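I drove out to the Grestau open day in April with my sister-in-law Lovisa Sjögren, who has two small grandchildren and a kitchen-sized gap in her playroom, and I came home wanting a toy kitchen for myself (I have no excuse, my youngest is in college!). We had meant to stay an hour. We left when they started stacking the chairs.

It's an easy place to find once you're past the Elmont turnoff, and parking was free, though the lot was full by ten and we ended up on the grass. You get a paper map at the door, and I'd advise you to ignore it and just follow the noise of the children, as we did, down the long hallway to the playrooms. There were 22 rooms open, and I believe we got to nine of them, with a stop for coffee and a very good almond bun in between.

## The play kitchen

I could have stayed in this room all day. The kitchen is white, with a black stovetop at one end of the counter and a dark sink, and somebody has thought hard about the little touches. Lovisa loved the wooden spoon hanging on its own hook against the tile. I was taken with the range hood, a proper dark gray one with a chimney, and with the two tiny red flames printed on the front of the stove. The carrot is one of those play-cutting ones in two pieces, which my own kids had and which I must have stepped on every night for three years.
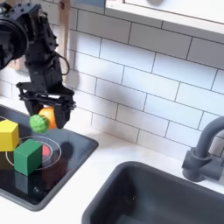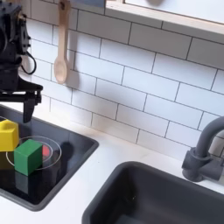
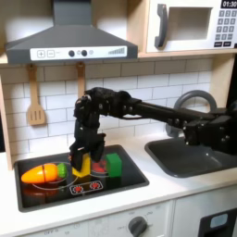 ## Lucimara's talk

At eleven we squeezed into the back of a talk by Lucimara Portela, who designs play furniture under the name Tôn and has a lovely unhurried way of speaking. She passed around paint samples and let us scratch at them with our keys, and she talked for a good while about counter height, a subject I had never given one minute's thought. Her feeling is that most play kitchens are built too low, so that a child grows out of them just when the pretending gets interesting. Lovisa took notes on the back of her map.

Somebody asked about blocks and play food being mixed together, and whether they should be sorted. Lucimara said she leaves all of it in one basket at home, and that in her house a block has been a stick of butter, a loaf of bread and once a birthday cake. I was so glad to hear it.

## The shop, and lunch

The shop is at the far end, past the coats. Nosinside had a table there with wooden play food, and a starter set was $22. The big kitchens were out of our league, with the one Lovisa liked marked at $449, but there was a smaller model for $119 that she went back to look at twice. She hasn't decided. I bought a wooden spoon.

Lunch was soup and bread at long tables, and the line was slow but friendly. Go early if you're bringing little ones. Strollers are fine everywhere except the upstairs rooms, and there's a place to leave them by the stairs. They're hoping to do it again in the fall, and Lovisa has already asked me to drive.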